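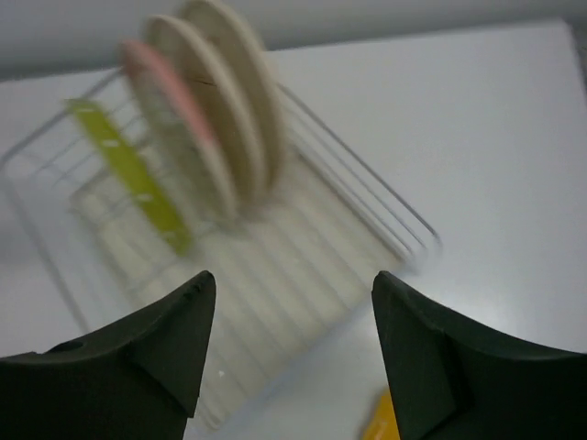
I keep my anime discs and box sets in the same apartment for many years now, and I made most of the mistakes already. These are the tips I give to friends when they ask me how to store and clean a collection. Last edit 12/12/2024.

## Cleaning a disc

Wash your hands first and dry them well. Hold the disc by the outer edge and the center hole, never with the fingers on the shiny side. Blow the dust away before you touch anything with a cloth.

Use a clean microfiber cloth and wipe in a straight line from the center to the edge. Do not wipe in circles. If there is a fingerprint that does not leave, put a little distilled water on the cloth, wipe again, and let the disc dry in the air before it goes back to the case. Paper towel is too rough, also the soft kind.

Kerttu Hyvönen taught me to wash the cloth without fabric softener. The softener stays in the cloth and makes a gray film on the disc. I had this film on a whole series and I thought the discs were bad.

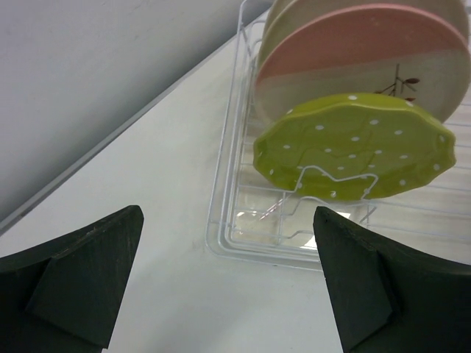 **Can I use window cleaner on a Blu-ray?**

Please don't. Many window cleaners have ammonia or alcohol in them, and these can damage the coating. Distilled water is enough for almost every mark.

## Slipcases and hard boxes

A new slipcase is often very tight. If you pull the inside case with force, the corners become white and the print rubs off. Turn the box with the opening down, hold your other hand under it, and let the case slide slowly. For my most tight box, Nenda, I put a ribbon behind the cases, and I pull the two ends of the ribbon together. It looks a little silly on the shelf but the corners are still sharp.

Clear plastic covers are good against dust. Measure the box before you order. I bought covers 2 mm too small and they are still in the drawer. Hoi-yan Ng cuts her covers from a big roll and closes them with tape on the plastic only, so the tape never touches the box.

## Artbooks

- Stand big books straight, with a neighbor of the same height on both sides. A leaning book gets a bent spine.
- Very heavy books are better lying flat, but not under other things.
- Take the price sticker off slowly with a hair dryer on the low setting. Test first on the back cover.
- My 112-page Gurneo artbook smelled strong of ink. I left it standing a little open in a dry room for 16 days and the smell became weak.

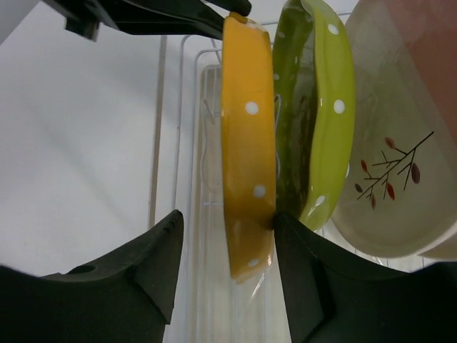
**How humid should the room be for books and discs?**

I try to stay under 55 percent, and I look at the small meter on the shelf when the weather changes. In a more humid room the pages become wavy and mold can start behind the books.

## The shelf

Leave a finger of space between the books and an outside wall. Keep the shelf away from the radiator and from direct sun, red and pink spines lose the color first. Dust from the top down with a dry soft brush. Spray goes never directly on the shelf.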